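About Plonance

Plonance does the dishes. We do other things in a kitchen too, and we'll get to them, but the phone rings over dishes, and the dishes are why most of our customers forgive us for the name.

We started in Plutport with one van, a box of tea towels and a single client, a bed and breakfast on Lewis Street whose owners could cook for a crowd and could not face what came afterward. We took the afterward. Word got around, as it does in a town with one good bakery, and we now look after 57 kitchens between here and Caris. Most are ordinary family kitchens. A few are vacation rentals, where a saucepan can go missing for a whole summer and come back in the linen closet.

A regular visit takes two hours. We empty the dishwasher, put things where you keep them (even if you keep the colander with the board games), wash whatever shouldn't go in a machine, load the rest, wipe the counters and clear the sink. We'll do the fridge if you ask. We'll do the oven if you ask nicely and a week ahead.

We have opinions about loading. Bowls face the middle. Plates get a gap. Wooden spoons stay out, and so does anything your grandmother would have dried by hand while looking at you. Every new hire spends 25 hours on racks before going out alone, and we have lost perfectly nice people at that stage over the question of forks up or forks down. We are a forks up company. Knives go down. There was a meeting.
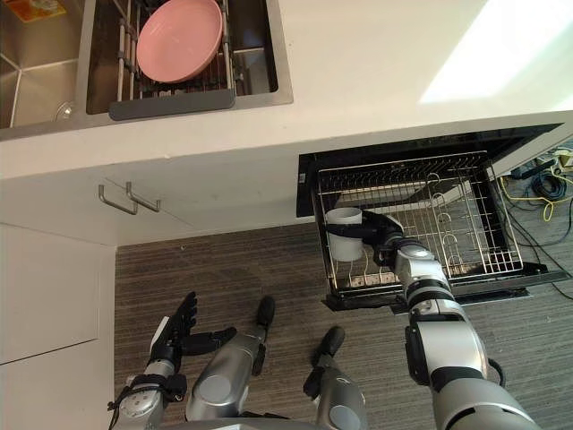 We're also fond of a drying rack that sits inside the sink, where the drips can go down the drain and your counter stays free for the mail, the fruit and the school forms you were supposed to sign in December. If you don't own one, we'll suggest it once and then drop the subject until the next visit.

Last year we handled 2,645 visits and broke nearly 200 items, most of them wine glasses. We replace what we break. If we can't find a match, we'll say so and you can pick something out at the shop next to our Caris office, which has come to know us well.

New customers start with a walk-through, at no charge. Please don't clean up first. Mornings fill fastest, and the Caris route has a short waiting list.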